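Stop resampling your demonstrations to a fixed clock
December 7, 2025

Most imitation learning pipelines begin by throwing away timing. Ours did. Every stream was resampled to a common rate at ingest, gaps were filled by linear interpolation, and the policy trained on the tidy result. I now think this is the wrong default, and that the tools we share should stop offering it as one.

The case for a fixed clock is convenience. Arrays line up, batches are rectangular, and the data loader fits on one screen. The cost is that interpolation invents poses. During free motion the invented poses are harmless. During contact they are wrong in the few milliseconds that matter, and the file no longer records which samples were measured.

We found this in Furnus, our recording and replay library, while chasing a fault in two-handed tasks. Of 700 demonstrations, 109 had a gap in one gripper's pose track longer than our own limit. After resampling, all of them passed validation. The validator was checking the interpolator's work.

Tabletop work with small parts shows the problem well. One hand holds a thin rod at an angle over a slotted tray while the other gripper waits open at the side. The rod's tip extends well past the jaws, so a small error in interpolated wrist angle becomes a larger error at the tip.
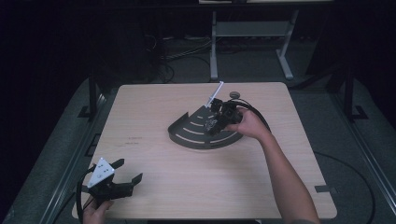
What to store instead

Keep each stream at its native timestamps, with the clock source named. Store an explicit validity flag per sample. Resample at read time, inside the loader, with the method and rate written in the training config – then two people can disagree about the method without recording anything again.

The usual objection is speed. On the Itmont cluster, read-time resampling made an epoch nearly 6 per cent slower. I consider that cheap. Caching recovers most of it, provided the cache key includes the resampling settings. Ours did not at first, and we lost a week to it.

A second objection is that planners want uniform input. Bustamante, our trajectory planner, does. It can have it, from a function call, at the point of use. A planner's preference is a poor reason to alter the archive.

The Indotby format still requires a single rate in its header. I would make that field optional in the next version and have the reader warn when it is set.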